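Home | How-To | Visits | Downloads | Contact
Last updated: June

How to run a two-arm bread-and-basket demo at an open day

Wrote this up fast after the Cokthorpe open day, while it's still in my head. People asked for the setup so they can do the same at their own site. Covers the table, the props, the teaching and how to handle the crowd. Doesn't cover arm installation – if your arms aren't mounted and homed yet, go do that first and come back.

What you need

Two arms, one gripper each. A camera looking at the table, plus a small one at the wrist. A plain white table against a plain wall. One basket, dark, woven, with a thick rim. Something to pick up that visitors recognize from the back row. We use a striped twist of bread. Forks and screws don't read from a distance. Bread does.

Get the props the week before. Not the night before. Nelu Ghiță ran our Skidau session with a basket bought that same morning and the rim was too fat for the grippers. Whole slot lost.

Step 1. Clear and place

Everything off the table except the basket and the bread. Coffee cups, tape, hex keys, all of it. Basket in the middle, long side facing the audience. Bread to one side, near the end of the basket but not touching. If it touches, the finger catches the rim on the way down and you get to explain that to a room full of parents.

Mark the basket corners on the table underside or on a paper template. Don't put tape on top, it shows up in the camera view and people ask about it.
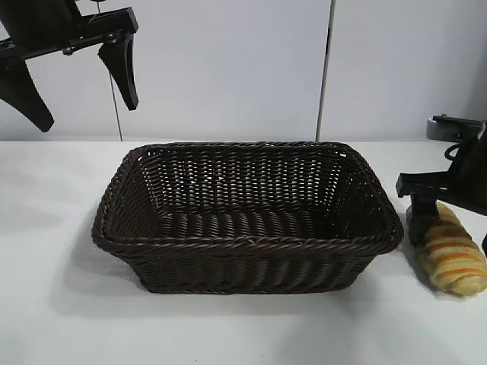 Step 2. Set the home positions

Park both arms high enough that a visitor can see daylight under the fingers. Fingers open. Write the two home poses down on paper as well as saving them. We lost ours once when a laptop restarted at lunch.

Then bring one arm down over the bread, slow, at demo speed. Stop above it. Look from the side, not from the screen. Adjust. Do this 5 times before you let anybody in, and if one of them is off do it again.

Check cables at the same time. Move each arm thru its full path and watch the cable, nothing else. A loop that's fine at home can snag when the wrist turns.

Step 3. Teach the pick

Close on the middle of the bread, across it. The ends roll. Go gentle with the force – start at the lowest setting your gripper allows and come up until it holds. Too much and the prop gets a waist by the afternoon.

Lift straight up. No diagonal moves until you're well above the rim. This is the one everybody gets wrong, me included.

Step 4. Teach the place

Move across, stop over the basket, come down inside, open, come straight back up. Keep the fingers away from the walls. Woven sides have give in them and a gripper dragging on one will pull the whole basket along.

Aim for a spot with room around it. You want space for the fingers to open. Some people aim for dead center, some like it near a wall. Either works if the opening width is right, so check the width first and argue later. 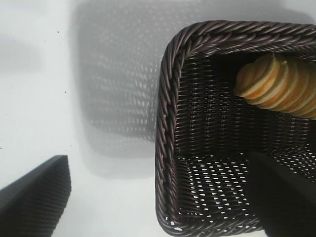

Step 5. Put the wrist view on a big screen

Do not skip this. At Cokthorpe the wrist camera got more questions than the arms did. Visitors like seeing what the hand sees. Kids especially, they stand in front of the monitor and block it, so hang it high.

Lighting matters more than you think. Soft light from more than one side. A strong lamp throws the weave pattern on the table as a shadow, all dots and dashes, and if your software looks for edges it may start finding baskets that aren't there. Mesfin Mamo fixed ours by turning one lamp to the ceiling. Took two minutes. I'd spent an hour on settings.

Wipe the table too. Specks look huge at wrist height. Wipe again after every group.

Step 6. Reset between runs

Reset by hand, with the arms stopped. Say "stopped" out loud, wait for the second person to say it back, then reach in. Bread back to its side, basket back on the template, check the rim is square. Step away. Say "clear". Go.

2 people minimum. One talks, one has a hand on the stop button and does nothing else. The talker will forget the robot exists, garanteed.
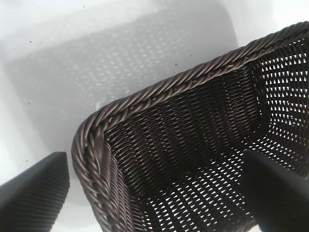 Remo Sartori

Step 7. Check the empty basket view

Before each group, look at the wrist picture with nothing in the basket. Compare it to a saved one from setup. Same corner, same part of the rim, fingers either side of the wall. If the corner has drifted, move the basket and leave the program alone. Re-teaching in front of people is miserable.

Save that reference picture somewhere the other operator can find it. Rania Kabbaj keeps a printed one under the keyboard, which I laughed at and now do myself.

Talking to visitors

Keep it short. Say what the arm is going to do, then let it do it, then take questions. Don't talk over the move.

Questions you will get: how fast can it go, what happens if I move the basket, can it do my dishes. For the second one – just show them. Stop the arms, shift the basket a hand's width, run it at slow speed and let it miss. People remember the miss. Clear the front row first.

Leave the speed low all day, even when a group from a factory asks you to crank it. The folks from Dasico asked twice. Still no.

If it goes wrong

Bread slips out on the lift: grip is off center, or the pads are dusty. Clean the pads, then re-check the height.

Basket moves: finger is brushing the rim on the way in or out. Raise the approach point.

Arm stops halfway: read the message before you clear it. Write it down. Then clear it.

Pack up

Arms home, power off, props in the box together with the template. Put the template in flat, ours got folded and the corners were off at the next one. Tshepo Matlala has the print file if you want a copy, ask via the contact page and say what size your table is.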